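Gralent wants your spare evenings (and your left thumb)
14 comments | 47 shares

I've spent most of this month telling people I teach a robot to tidy up after itself, and I should come clean in print: the robot doesn't exist. Well, it does, there are plenty of them bolted to plenty of benches around the world, but the one I've been steering lives inside a computer in a first-floor office in Trukville, above the carpet shop, and it has never dropped anything that could break.

The office belongs to Gralent, who moved in last spring with nine staff and a very large coffee machine. They're putting together a big pile of examples for a learning system, and they've started asking people in the town to help make them. You sit down, you put on a pair of headphones if you want them, and you drive a robot arm about a make-believe room with a hand controller. Pick this up, put it over there, press the button to say you've finished. Every go is saved, and the goes are what the system learns from. I went along in July meaning to write four paragraphs for this page and stay an hour. I've now been six times and I have a favourite chair.

The man in charge of the sessions is Luuk Segers, who came over from the firm's other office in Groditz and still cycles everywhere in sandals. He gave me the talk he gives everyone, and it's a short one. They want 2,058 good goes before the end of the summer. When I first turned up they had 600. A good go is one where the job gets done without the arm knocking something for six on the way, and it doesn't have to be quick or pretty. He was very firm on that last point and I was very grateful.

My own first evening was a shambles! The controller has a trigger for the gripper, a little stick under your thumb for turning the wrist, and the rest of it follows your hand, so if you scratch your nose the robot scratches the air. I scratched my nose a lot. I also kept leaning forward to see round the arm, as if that would help, and the woman at the next desk (she was on her thirtieth go and clearly a natural) told me kindly to move the view and leave my neck alone.

After that it got better. There's a knack to it and the knack is mostly slowing down. You come in over the top of the thing, you stop, you have a look from another side, you lower away a bit at a time. If you try to do the lot in one swoop you end up with the fingers on the outside when you wanted one on the inside, or the wrist wound round so far that it won't go any further and you have to back out and begin again.
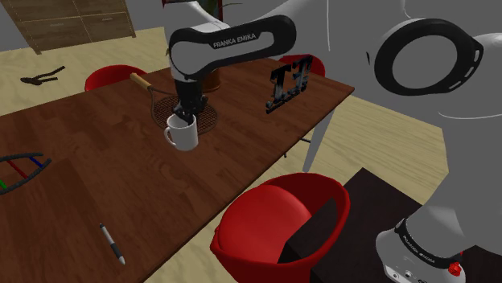

Mugs are what I've come to have opinions about. A bowl is forgiving and a pen is a nightmare, but a mug sits somewhere in between and there are at least three sensible ways to get hold of one. I'm a down-the-middle person. My neighbour goes for the rim, and there's a retired postman on the early shift who will only ever take the handle, even when it's facing the wrong way and he has to bring the arm all round the houses to reach it. I asked Luuk which of us was right and he said he'd be worried if we all agreed. If everyone did it the same way, the system would learn that one way and be lost the first time it didn't suit.

It's the same with where things start out. Each time you press the button you get a fresh arrangement, and some of them are downright silly. I've had mugs perched on top of things no sane person would stand a mug on. The first few times I thought something had gone wrong and put my hand up, like at school. Nothing had. The muddle is deliberate, and the odder ones are worth having, according to Luuk, as a real kitchen table at half past eight in the morning is a good deal odder. He hasn't seen mine but he's got the measure of it.

I did ask why they don't just get a real arm and a real table and be done with it. They do both, he said. The Groditz lot have the real thing and make real examples with it, but it's slow going when somebody has to walk over and put everything back after each try, and only one person can use it at a time. In our office there are eleven desks. If I tip the table's contents on the floor I press a button and it's all back where it was, which I'd pay good money for at home. Later on the two sets get put together, and a small team checks whether what's been learned from us carries across to the actual machine. How well that's going they won't say yet. I got a very polite smile.

Now the bit people keep asking me in the queue at the baker's, which is whether you get paid. You get a voucher for each evening you finish, good at six of the shops on the High Street, and as much coffee as you can stand. A couple of people have told me they think it ought to be proper wages, and I've some sympathy. Luuk said the paid posts will be going up on the door in the autumn and that anyone who's done the evenings will hear first. I've asked to see that in writing and I'll let you know if I get it.

The other thing they ask is who owns what you've made. There's a sheet to sign, two sides, in fairly plain words. Your hand movements are kept and your name isn't kept with them; you get a number. I'm 198, and I've grown quite attached to it. You can ask for your goes to be taken out up to the day the whole set is closed, and after that you can't. Do read it before you sign. I watched three people in a row not read it.

There's a quarter-hour break at eight, which is when the tips get swapped. Most of them are rubbish. One chap swears by keeping his elbow on the desk, and it did nothing for me except give me a sore elbow. The one I'd pass on is to let go sooner than you think when you're putting something down, then lift straight up before you move off sideways. I threw away a good half-dozen perfectly decent goes by dragging the thing along with me at the end, and you do feel a fool.

You can mark your own goes as bad, by the way, and you're meant to. There's a red tick-box for it. I was shy of using it to begin with because it felt like owning up, but the bad ones aren't binned, they're put to one side with a note of what went wrong. Mrs Appiah, who runs the checking desk, looks at every single one, good and bad, and sends a few back each night with a comment. Mine said "nice approach, mind the pen". I've had worse reviews of things I've written for this page.

By the last time I went in, the number on the whiteboard had gone past the halfway mark and somebody had drawn a small mug next to it. They're still short of people for the early shift, which runs from ten till noon, and they'd especially like a few more left-handers. You don't need to know anything about computers. You do need to be over eighteen and able to sit reasonably still for twenty minutes at a stretch, and if you get queasy in the back of a car, say so when you arrive and they'll set the screen up so the view stays put.

The door is the green one to the side of the carpet shop, and the bell doesn't work, so knock. I'm usually there for the evening session at the desk nearest the window, and if you want that desk you'll have to get in before seven.

47 shares | 14 comments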